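Sestik cloth-folding set, fault notes

The Bamwood release has 42 episodes of handling thin fabric on a table. In 11 of them the gripper dropped its width signal partway through. These are kept and marked "fault" — please don't train on them unfiltered.

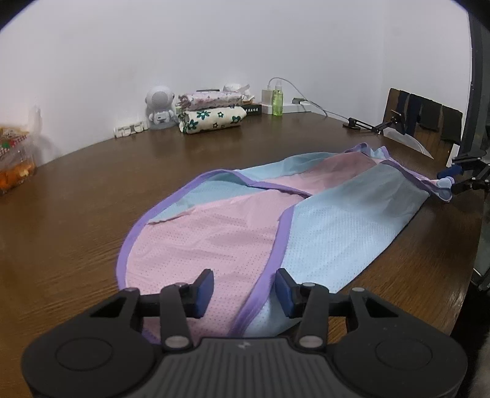 What caused the dropped signal? A loose connector inside the gripper body, found at Zelturberg in July.

Both grippers now get a cable check before each session. Version 2 of the loader skips fault episodes by default.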